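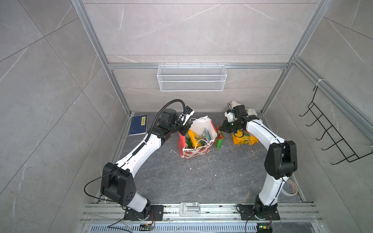

Hemley shops to charge 10 cents for paper bags

Saturday, May 8, 2021

Shoppers in Hemley will start paying 10 cents for each paper carryout bag next month, after the town council voted to extend a fee that until now covered only plastic.

The change applies to grocery stores, corner shops, pharmacies and gas stations inside the town limits. Restaurants and takeout counters are exempt, as are bags used for loose produce, bread, prescriptions and raw meat. Customers who pay with food assistance benefits will not be charged.

The council first took up the proposal in March and held two public hearings by video. It received 122 written comments. Council member Meriem Abdelaziz, who wrote the measure, said most of them dealt with the cost to small stores.

"We changed the draft after reading those," Abdelaziz said. "The store keeps the whole fee now. The first version sent half of it to the town."

Stores will have to list the bag charge as a separate line on the receipt. A shop that does not comply will get a written warning, followed by a fine for a second violation.

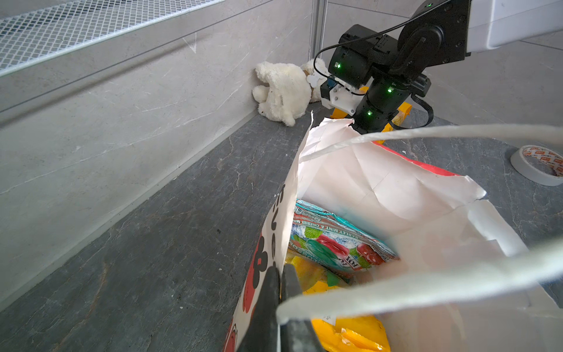
Snack and drink sales make up much of the trade at the smaller stores, and owners said those are the customers most likely to notice. Satish Nishad, who runs Pitari Market on Kakell Street, said people who stop in for a juice and a bag of chips rarely bring a bag with them.

"They come in on the way to work or the way home," Nishad said. "Some will carry it in their hands. Some will pay the 10 cents. I don't think I'll lose anybody over it."

Nishad said his supplier raised the price of handled paper bags twice last year, and he had already stopped offering them for single items. He plans to sell cloth bags by the register.

The Naciri Foods supermarket on the east side of town will keep its current policy of taking five cents off the bill for customers who bring their own bags, a store manager said. That discount is separate from the new fee.

The town will hand out free reusable bags at the library and the senior center while supplies last. Residents can pick up one per household and do not need to show identification.

The measure passed 4 to 1. The council will review the fee after 16 months and decide then whether to keep it at the same level.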